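Zorkholm Cat Boarding
Jobs

Litter and Rooms Attendant (part time, mornings)
Posted Jul 22, 2020
Location: Endska site, behind the garden center
Reports to: Ravindran Iyengar, rooms manager

The short version

We board cats. Cats use litter. Somebody has to go around with a scoop, and the person who did it for the last four years has moved to the coast to be near her grandchildren, none of whom, she says, use litter. We would like to hire her replacement before the end of the month.

The longer version

Zorkholm has 31 cat rooms across two buildings, Rajan and Kotov. Rajan is the newer one, with the heated floors and the cats whose owners call every evening. Kotov is the older one, with the better windows and a radiator that knocks. You will work in both. Each room has at least one tray, and the rooms that hold a bonded pair or a family of three have more. In high season we have had 70 cats on site, and every one of them waits until you have just finished.

What the morning looks like

You start at 6:30. Sign in, shoes off, clogs on, hands washed. Pick up your cart from the Kotov hallway and check that it has a scoop, spare bags, a bin, the spray, paper towels and a pen that writes. If the pen doesn't write, take the one from the front desk and say nothing.

Every tray is scooped, topped up and leveled. Anything odd goes on the room card: too much, too little, wrong color, contents of a toy. Be specific on the card. "Weird" has been written on room cards in the past and the vet did not enjoy it.

Once a week each tray is emptied completely, washed in the utility room, dried and refilled. Fridays are for Kotov. The Rajan trays are spread over the other weekdays according to a chart that Ravindran is proud of and will show you.

You will also sweep, change water, shake out blankets and be looked at. The looking takes up more of the shift than you'd think. There is an orange male who comes to us every July and stares at the attendant for the entire time it takes to do his room. He has never once blinked on my shift.

Who we're after

Someone who gets up early without making it everyone's problem.

Someone with a steady hand. A good scooper goes in at the side, lifts, gives it a small shake and waits for the loose litter to fall through the slots. A bad scooper plows. We get a lot of plowers. You can learn, but it helps if you already know which one you are.

Someone who reads the card on the door before opening the door.

Experience with cats is useful, though owning one doesn't count for as much as people hope. Several of our applicants last time listed "cat mom" under qualifications and were then unable to tell us how often they scooped. We had 234 applications for one job that year, most of them about kittens. There are very few kittens here. There are a great many large middle-aged cats with opinions on gravel.

You should be able to carry a full bag of litter up the six steps to Kotov, crouch and stand up again repeatedly, and work in a room that has been shut all night. Please tell us about asthma or allergies up front. We have had a man sneeze through an entire trial shift out of politeness.

The trial

Everyone we invite does a practical: one tray, one scoop, one bin, ten minutes. There are no cats at this stage. Bring shoes you can slip off. We'll talk you through it first, and then we'll stop talking, which for Ravindran is the hard part.
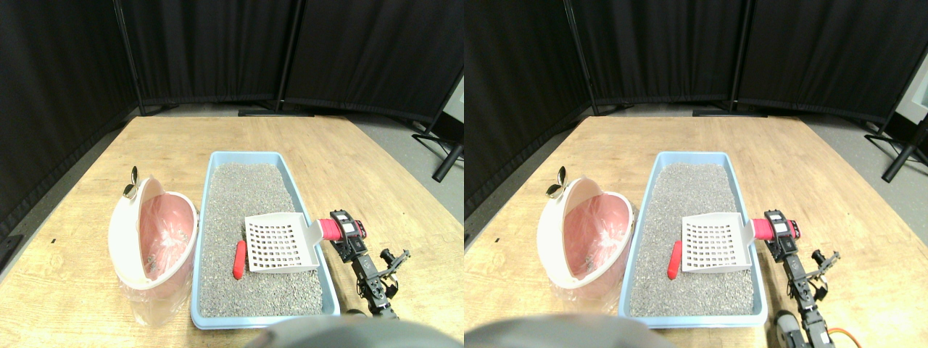
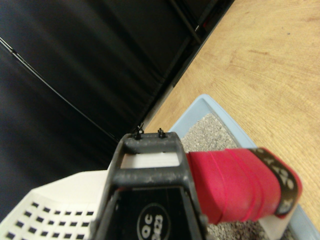
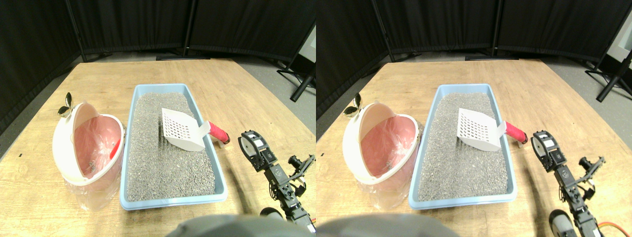
Blue tray, gray litter, white scoop.

We mark the practical on how the litter is left as much as on what gets taken out. Corners count double. People who dig only in the middle lose points there, and they always seem surprised. We also look at how you handle the bin: we like the lid open before you lift anything, and a clear bag with plenty of it hanging down outside, as in the first and last photos, so the top is easy to gather up when you're done. Park the scoop across the tray with the grip sticking out past the rim when you need both hands. If you set it on the floor we will all pretend not to see, and then write it down.

Hours and pay

Six mornings out of seven, 6:30 to 11:00, with the day off agreed at the start of each month. Pay is hourly and we'll give you the rate on the phone before you come out here, so you don't waste a bus fare. There is a bonus for every 1,000 trays scooped, counted from the room cards. It started as a joke at a staff lunch and then payroll put it in the system.

Clogs, gloves and aprons are supplied. Coffee is supplied. Lunch isn't, and the fridge in Rajan is for medication, whatever the sandwich in it suggests.

How to apply

Write to Ravindran Iyengar at the front desk, or drop a letter in the box by the Endska gate. One page is plenty. Tell us when you can start, which mornings are difficult, and one thing you've cleaned that you'd never want to clean again. No photos of your cat, please. We will end up passing them around and lose the afternoon.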